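6. 見学・実演会での使い方

この章では、Muleoハンドグリッパーを見学会や一般公開日に使う場合の準備、当日の進行、片付けについて説明します。機器の組み立てと充電は2章、記録データの転送は8章を参照してください。

改訂:2020年3月26日 品番3,389用

6.1 会場の準備

実演は、一般の居室や集会室の机でも行えます。専用の架台は必要ありません。机は作業者が立ったまま手を伸ばせる高さのものを選んでください。低い机を使う場合は、作業者が膝をつけるように周囲を空けておきます。

(1) 机に紙または布を敷き、しわを手でのばします。布の場合は、端が床に垂れて足に掛からないように折り込みます。
(2) 箱を見学者側に置きます。箱はふたのない、壁の低いものから始めると、見学者から中が見えます。
(3) つかむ品物を箱の手前に並べます。最初は間隔をあけ、重ねないでください。
(4) 見学者の立ち位置を床にテープで示します。机の縁から1メートル以上離してください。
(5) 窓を背にして作業者が立つと手元が暗くなります。窓が作業者の横に来る向きに机を置きます。

注記:床が滑りやすい会場では、机の脚の下に滑り止めを敷いてください。

6.2 品物の選び方

個包装の菓子は、見学者になじみがあり、大きさと硬さに幅があるため実演に向いています。Cidstead会館で行った8月の公開日でも、標準の品物として個包装の菓子を使用しました。 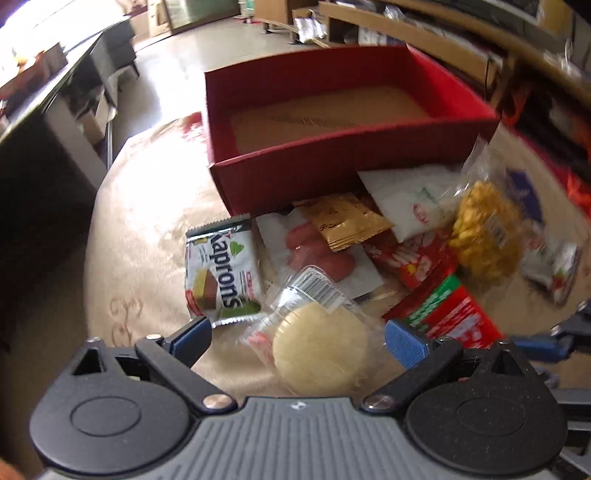

品物は、つかみやすいものから難しいものへ順に進めます。両端を圧着した小袋は、指パッドを袋の中ほどに当て、圧着部を避けてつかみます。透明な包装に平たく丸い菓子が入ったものは、開いた青いパッドの間に置いて高さを合わせ、フィルムの余った部分ではなく中身の両側をはさんでください。口をねじった透明の袋は、ねじった部分をつかむと袋が回ることがあります。慣れた作業者が最後に行う品物としてください。

次の品物は使用しないでください。
・ガラス容器、缶詰など落下すると危険なもの
・包装が破れているもの、中身が出ているもの
・重さが408グラムを超えるもの

注意:実演に使った食品を見学者に配らないでください。配布用の菓子は別の袋に分け、作業机とは離れた場所に置きます。

6.3 実演の手順

実演1回の長さは10分を目安とします。説明を含めて長くなる場合は、途中で作業者を交代してください。

(1) 電源を入れ、表示灯が緑色の点灯に変わるまで待ちます。
(2) 指を全開、全閉の順に2回動かし、左右の指が同じ速さで動くことを確認します。
(3) 見学者に「始めます」と声をかけます。
(4) 品物の真上まで指を開いたまま近づけ、いったん止めます。
(5) ゆっくり閉じ、品物がパッドに触れてからさらに軽く握ります。
(6) 箱の壁より高く持ち上げてから、横に移動します。
(7) 箱の底の近くで指を開きます。高い位置から落とさないでください。
(8) 品物がなくなるまで(4)から(7)を繰り返します。

注記:(4)でいったん止めることで、記録データの区切りがはっきりします。見学者にも動作の順番が伝わりやすくなります。

2台を同時に使う場合は、右手側の作業を先に始め、左手側は右手側が箱から離れてから動かします。2台の指が机の上で交差しないように、受け持つ範囲をあらかじめ左右に分けておいてください。
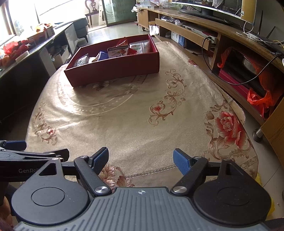 図6-2 花柄の布を敷いた机と、菓子の包みを入れた赤い箱

箱に入れた品物は、次の回の前にすべて机の上に戻します。戻す作業は手で行ってかまいません。このとき、グリッパーの電源は切らずに待機状態にし、机の端ではなくスタンドに掛けます。

6.4 見学者による体験

体験を行うときは、必ず担当者が1名付き添ってください。

(1) 指輪、腕時計、長いひもの付いた名札を外してもらいます。
(2) グリッパーを担当者が持ったまま、握り方と開閉の操作を見せます。
(3) 体験者に両手で受け取ってもらい、品物のない場所で開閉を3回行います。
(4) 小袋を一つ選び、箱に入れてもらいます。
(5) 終わったら、担当者が本体を受け取ってから次の体験者を呼びます。

受付は1回につき11名までとしてください。これを超えると待ち時間が長くなり、机の周囲に人が集まりすぎます。

警告:指のリンク部に手を入れないでください。軸ねじの周囲には指をはさむすき間があります。小さなお子様が体験する場合は、担当者が本体から手を離さないでください。

6.5 よくある状態と処置

指パッドが滑る
パッドの表面に油分や粉が付いています。電源を切り、水で湿らせて固く絞った布で拭いてください。アルコールは使用できません。

品物が袋ごと傾く
つかむ位置が中心からずれています。いったん机に戻し、つかみ直します。空中で握り直さないでください。

敷いた布が一緒に持ち上がる
指先が布に触れています。指先と机の間をわずかにあけて閉じてください。頻繁に起きるときは、布を紙に替えます。

片方の指だけ遅れて動く
使用を中止し、Adeyemiサービス窓口に連絡してください。軸ねじを自分で締め直すと、保証の対象外になります。

6.6 終了後の片付け

(1) 記録を停止し、表示灯が消えたことを確認してから電源を切ります。
(2) 指を半開きの位置にします。全閉のまま保管すると、パッドに跡が残ります。
(3) 本体の溝にたまったほこりを、乾いたはけで払います。
(4) Brudus収納ケースに、パッド側を上にして入れます。
(5) 実演日誌に、回数、作業者、使用した品物を記入します。
(6) 借りた机と箱を元の位置に戻します。

注記:日誌の用紙は付録Cにあります。複写して使用してください。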